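Lasorham Supporters' Forum
Minutes of the stadium liaison meeting, 1/7/25
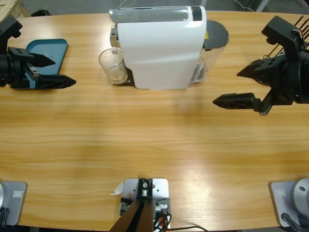 Present and apologies

Khairul Chin in the chair. Duarte Aguiar attended for Hutapea, the stadium developer. Members of the Forum as per the sign-in sheet. Apologies had been received from the club secretary, who also missed the last meeting. The chair asked that this be minuted.

Minutes of the previous meeting

Agreed, with one correction. Under item 5 the words "the developer confirmed" should read "the developer said it hoped". Mr Aguiar felt the two amounted to much the same. The meeting did not.

Matters arising

The drawings of the away end promised last time have not arrived. Mr Aguiar said they had been sent. The chair said they had been sent to an address the Forum stopped using two seasons ago, as Hutapea was told then. Mr Aguiar will send them again.

The question about who pays for the new turnstiles was put to the club in writing. The reply thanked us for our interest.

East Stand progress

Mr Aguiar reported that the East Stand at Bernano Road remains on course to open for the first home league match. The roof steel is up, the seats in the lower tier are being fitted and the concourse is "substantially complete". Asked what substantially meant, he said the floor and walls were done and the toilets, kiosks and lighting were to follow. A member said that in that case it was a corridor.

The chair pointed out that the same opening match had been promised for the season just gone, in nearly the same words. Mr Aguiar said lessons had been learned. He was asked for one. He mentioned the drainage contract, which had been let too late and had held up the work behind the dugouts – this is the first time the Forum has been told there was a problem with the drainage at all.

There was a long discussion about the safety certificate. Hutapea's position is that the test event will go ahead in July with 1000 invited supporters, and that the full certificate will follow. Members wanted to know what would happen if it didn't follow. Mr Aguiar said there was no reason to think it wouldn't. The chair asked for a written answer covering season ticket holders who have already paid for East Stand seats, including where they would sit and whether they would be refunded the difference. Mr Aguiar said he would need to take that back to the club.

Restricted views

A member who went on the site visit said that from the back rows at the Jutport end you lose sight of the near corner flag behind a roof support. Mr Aguiar said the computer model showed a clear view from every seat. The member said he had sat in one of them and the model hadn't.

Hutapea now accepts that 38 seats "may benefit from a review". The Forum's view is that these should be taken off sale until somebody has looked at them. Mr Aguiar could not agree to this as ticketing is a club matter. It was noted that when we ask the club about sightlines we are told they are a developer matter.

Standing area

The plan shown to supporters before the vote on the move had a safe standing section along the full width of the home end. The current plan has 200 places in one block at the side. Mr Aguiar said the earlier drawing was indicative. Several members said it had been on the front of the leaflet.

The chair asked when the change was made and who had approved it. Mr Aguiar did not have that information with him. To be carried over, and the chair said it would go on being carried over until there was an answer.

Travel and parking

The shuttle bus from Jutport station is to run every quarter of an hour before matches. Nothing has been arranged for afterwards. Mr Aguiar said talks with the operator were positive. Members who remember the talks about the park and ride did not find this a comfort.

Accessible parking has been moved to the far side of the training pitch while the forecourt is finished. The path is loose stone with no handrail. Mr Aguiar agreed this was poor and said he would raise it with the site manager this week. The meeting thanked him for a straight answer.

Opening ceremony

The club proposes a ribbon-cutting on the pitch with the first team present, followed by speeches. The Forum has been offered 4 places. After some debate it was agreed to take them, on the understanding that attending doesn't mean we think the stand is finished. One member asked for his vote against to be recorded.

Actions

D. Aguiar: away end drawings, to the correct address.
D. Aguiar: written answer on season ticket holders if the certificate is late.
D. Aguiar: date and approval of the change to the standing area.
D. Aguiar: path to accessible parking.
K. Chin: write to the club about taking the restricted view seats off sale, with a copy to Hutapea so that each has the same letter.

Any other business

A member asked whether the old clock from the main stand was going up in the new ground. Mr Aguiar believed it was in storage. He was asked where, and will find out.

Next meeting

To be held after the test event. The chair will circulate a date once the club has confirmed when the test event is.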